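Informe de avance - soporte de motor, proyecto Dratness
Para: Adelino Marinho
Periodo: hasta agosto

Resumen rápido, que cierro esto antes de la reunión de las 16:00.

Optimización topológica del soporte trasero terminada. Masa de partida 1.000 g, ahora 411 g. Rigidez vertical dentro de lo pedido. La lateral no del todo - falta rehacer el nervio interior, Urusmont ya tiene la geometria.

Fatiga: primera tanda a 2.000 ciclos sin grietas. La segunda sigue pendiente, Millurska nos cambió el turno del banco dos veces. Pedimos que el retraso no cuente contra el hito 3.

Material: seguimos con aluminio. La alternativa de Pringle sale cara y el plazo de entrega no encaja. Descartada salvo que digáis otra cosa.

Gasto: quedan 2.000 euros de la partida de mecanizado. Llega para dos prototipos más, no para tres.

Entorno de simulación, cuadros en la pared: 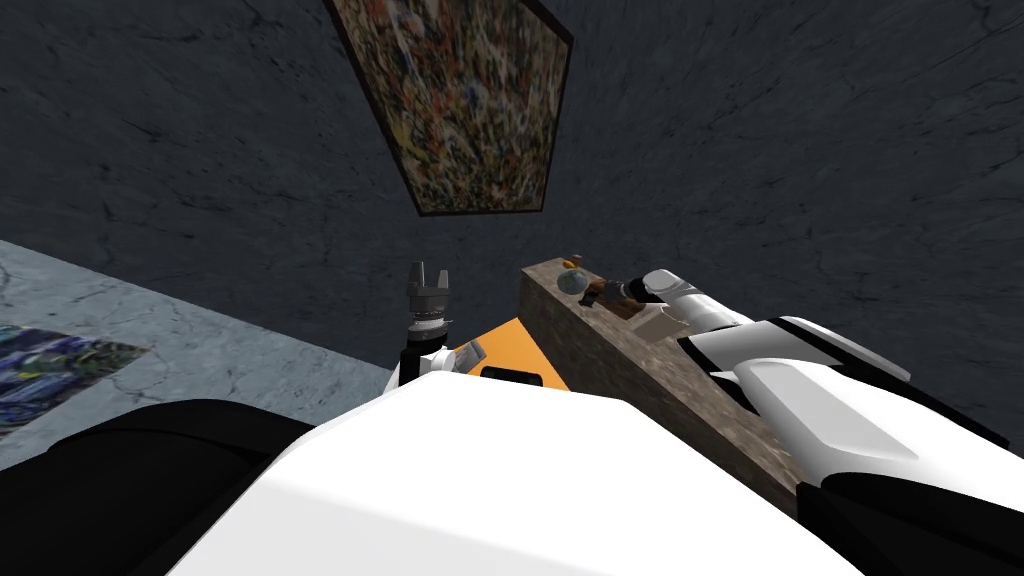
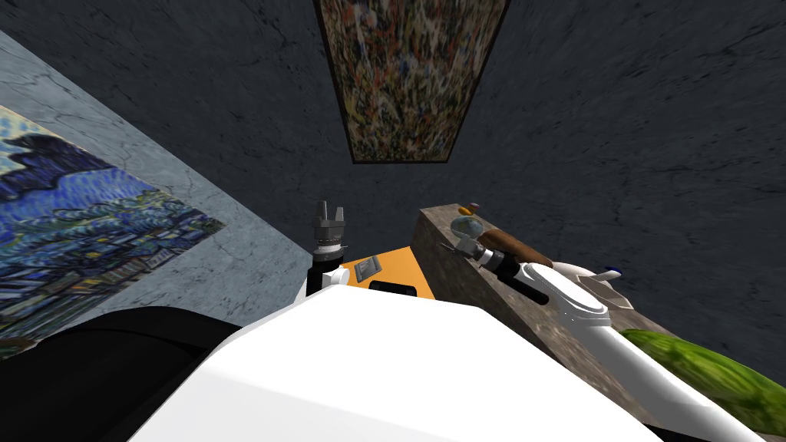
Pendiente para el próximo informe:
- nervio interior y recálculo de la rigidez lateral
- segunda tanda de fatiga
- plano definitivo con tolerancias (el radio del taladro inferior está mal acotado, lo corrijo yo)

Necesitamos respuesta sobre el hito 3 antes de encargar el mecanizdo. Los ficheros de cálculo van aparte.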